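4. Setting up the Plurnier indoor putting mat

1. Unroll the mat and leave it flat for 24 hours. It will curl at the corners. Heavy books help, and golf instruction books have finally found a use.

2. Slide the cup tray under the raised end until both tabs click.

3. Set the return ramp to Slow. Fast is meant for the long mat and will send the ball past your feet and into the next room.

Note: The mat plays at its true speed only on a hard, level floor. On carpet, every putt breaks toward the couch.

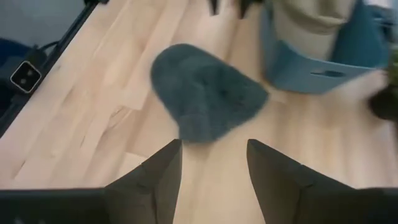

4. Press and hold the counter button until the display shows 0. The counter stops at 70 putts per session, after which your back will thank it.

5. Roll three test balls down the center line. If all three drift the same way, turn the leveling foot a quarter turn. If they drift different ways, the mat is fine.

Caution: Putters only. The backstop is rated for rolling balls, and the warranty does not cover wedges, drivers or bets.

Replace the felt strip after 2,000 putts.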